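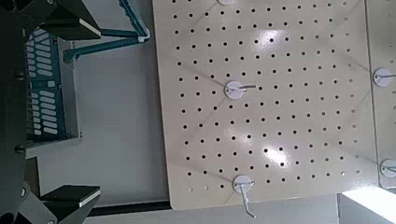 Wrist camera view with the fingers open, pegboard station. Two bright patches of glare show on the glossy board.

Gripper and Wrist Camera Comparison: Photo Gallery

The Suksawat Automation Laboratory maintains a small test program for grippers, wrist cameras and arm controllers. This gallery page accompanies the program's comparison of two parallel grippers, the Trelari and the Hikeck, both operated on the same arm and under the same controller settings. The work was directed by Wanpen Jitpraphai, senior engineer for manipulation, and was completed in May. The photograph at the head of the page was taken from the wrist during work at the pegboard station. The notes that follow are intended for visitors, partner institutions and members of the laboratory who wish to understand the conditions under which the results were obtained.

The pegboard station

The boards used at this station are cream-colored and punched with a regular grid of small round holes. Two boards lie side by side with a thin seam between them. The hooks have white disc bases and silver wires, and they present the gripper with a target that is easy to see from overhead but difficult to approach at an angle. A teal rack with rounded slots stands to the left of the first board. Its position requires the arm to enter the work area without a wide sweep on that side.

Operators were asked to grasp each hook by the disc, lift it clear of the board and return it to the same hole. Grasping by the wire was recorded as a fault, even in cases where the hook was carried successfully. The laboratory adopted this rule after early trials in which bent wires made later results hard to compare.

Finger opening and approach

The fingers were opened fully before every approach. A wide opening allows the camera to view the work between the fingers, and it reduces the chance of striking a neighboring hook during descent. It also lengthens the closing time. The Trelari closed more quickly at the default force setting. The Hikeck held its alignment better when one finger touched the board before the other, and operators reported fewer repeated approaches with it.

Both grippers were tested with the supplied fingertips. Soft pads were considered and will be treated in a separate series. Requests to include third-party fingertips should be sent to the laboratory office before that series is scheduled.

Glare and camera exposure

Reflection from glossy surfaces was the principal source of difficulty for the wrist camera. Where the light is strongest, the holes are partly lost in white and the software has fewer points from which to locate the board. Very bright objects near the corner of the view presented a related problem, as automatic exposure tended to respond to them at the expense of the darker areas.

The camera was operated at 60 frames per second throughout the comparison. Trials were carried out first with automatic exposure and then with a fixed value chosen at the start of each session. Fixed exposure gave the more consistent estimates of board position. It did not remove the glare, and the laboratory advises users of similar equipment to move the lamps before adjusting the software. Matte boards were not substituted, as the purpose of the station is to test equipment against ordinary shop fittings.

Controller settings

The arm was run under the Sorkitz controller with identical speed limits for both grippers. Payload values were entered separately to account for the difference in gripper weight. Staff repeating the work should confirm the payload value after every tool change, including changes made during a short break. In one session an earlier value had been left in place, and the results of that session were withdrawn from the comparison.

Record of trials

The comparison comprises 1,313 recorded grasps, gathered over 14 sessions. Each record contains the wrist video, the finger position, the motor current and the operator's entry for the outcome. Records were reviewed by 2 staff members working independently, and differences between them were settled by viewing the video together.

The laboratory has drawn no general ranking from these trials. The Trelari remains the standard fitting for work in which cycle time is the main concern. The Hikeck has been assigned to the pegboard station for the next series, which will examine crowded hook layouts and lower lamp positions.

Use of photographs

Photographs on this page may be reproduced for teaching and research with credit to the Suksawat Automation Laboratory. Full-resolution copies and the accompanying trial records are available on written request. Requests should state the intended use and the name of the responsible institution.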